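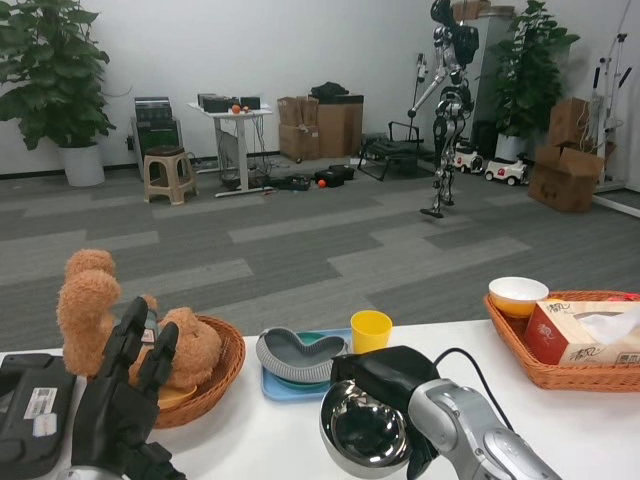
Catalog page 11

Trilter Stoneware Side Dishes, the Curved Ones

I get asked for these more than anything else in the shop, so they finally have a page of their own. If you got the paper catalog in March, you already have most of this, but the glaze list has changed since then and so has the price of the large one.

A side dish, for anyone who didn't grow up with a grandmother who owned a set, is a long curved dish that tucks in against the rim of your dinner plate. You put your salad in it, or your bones, or the pickled beets you don't want running into the mashed potatoes. They were everywhere once and then people stopped laying tables that way and they ended up in thrift stores for a quarter each. I started making them because I wanted six that matched and couldn't find six that matched!

Mine are thrown as a ring and then cut and closed up, which is a slow way to do it. Ka-ming Lau, who shares the studio with me here in Pirkville, presses his in a mold and gets through a tray of them before I've finished my coffee. His are very good. Mine have a slightly heavier rim and a foot that sits flat, and I like the wobble you get in the curve.

Sizes

Small holds a handful of olives or a dipping sauce, and it's the one people buy for soy sauce and then come back to buy again for butter. Large takes a proper portion of salad. The large is 11 inches from tip to tip, so please measure your shelf before you order, especially if you have those narrow corner cabinets (I do, and mine live on top of the fridge).

Both sizes nest against a standard round dinner plate. They won't sit tight against a square one, and I've had two returns over that, so now I'm saying it here.

Glazes

Savolainen Gray — a soft matte gray, the one I'd pick if you're only buying one. Shows olive oil, wipes right off.

Murska White — glossy, a bit warm, breaks to tan along the rim where the glaze runs thin.

Pond — green going to brown. This one varies a lot from kiln load to kiln load. If you want a matched set of Pond, order the set in one go and put a note on it, and I'll pull them all from the same firing.

The old cobalt is gone. I'm sorry, I know. The supplier changed something in the mix and it started coming out with pinholes, and I got tired of smashing good dishes.

Using them

Dishwasher is fine, top or bottom rack. Microwave is fine too, though the large one won't turn all the way around in a small microwave. Oven up to 350 if it goes in cold and heats up with the oven. Don't take one out of the fridge and put it straight into a hot oven, please, it'll crack and you'll be sad and so will I.

They stack, but put a paper towel between them. The feet are sanded, but unglazed clay is still rough and it'll scuff the matte gray over time. If you do get gray marks from forks, a paste of baking soda and water takes them off.

Solange Melnyk bought a dozen of the large for her lunch place and has been running them through a commercial washer ever since, twice a day. She's lost one, and it was dropped on tile.

Prices

Small, $24 each
Large, $30 each
Set of four large, $110
Set of six, mixed sizes, email me and we'll work it out

Seconds come up now and then, usually a glaze drip on the foot or a curve that closed up tighter than I meant it to. They don't go on the website. They go on the shelf by the studio door and whoever turns up gets them.

Ordering

I make these in batches, so if the size you want says sold out, use the waitlist button and I'll write when the next load is cool. Wait is usually a few weeks, longer before the holidays. Restaurants and cafes, please don't use the regular cart — write to me first, because a big order takes over the whole kiln and I have to plan for it.

Everything ships double boxed. If something arrives broken, take a quick picture of it in the packing and send it over, and I'll replace it. You don't have to mail me the pieces.

Pickup is at the studio any Monday after 4 p.m. Ring the bell on the side door and give it a minute, I'm usually at the back with clay up to my elbows.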